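Search articles, reviews, archive

The page-turning problem

Every sales deck for a two-armed bench robot promises the same thing: hands that handle paper. Grumholm says its gripper does. Foseno says so too, for rather more money. I went to Irnau, where a small workshop was trying out the Grumholm pair, expecting to be told a good deal and shown very little.
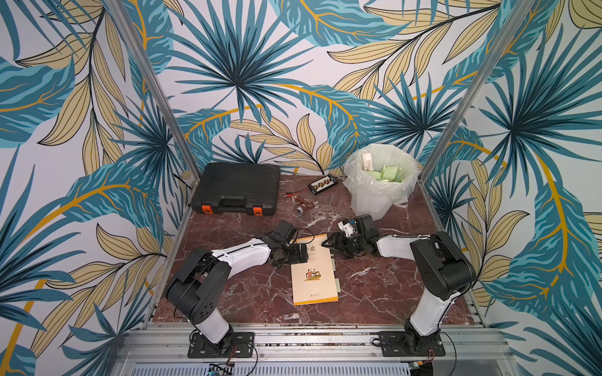
My doubts begin with the fingers. Paper is thin and badly behaved, and a claw designed to pick up blocks has no natural feel for it. The brochure gives a success rate on 30 attempts. It doesn't say what sort of paper, or who decided what counted as a success. I asked for the failures and was given 2 pages of notes covering 14 of them, most marked "slipped". I was glad to have them — Foseno sent me a video with music on it.

Then there is the matter of two arms. Makers talk as though a second one doubles what you get. It also gives you another thing to calibrate, and with both grippers working over one small booklet there is precious little room for either to be wrong. 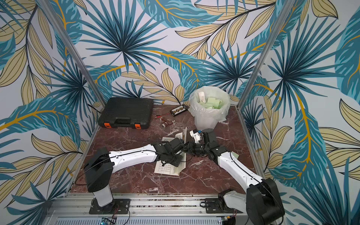
Close quarters: the two grippers above an open booklet at Irnau.

The workshop plans to run the same job with a Dvořáček controller in February, keeping the arms as they are. That seems fair to me, though I'd want the Foseno gripper put through it as well, on the same booklet. Until then I would keep my money in my pocket.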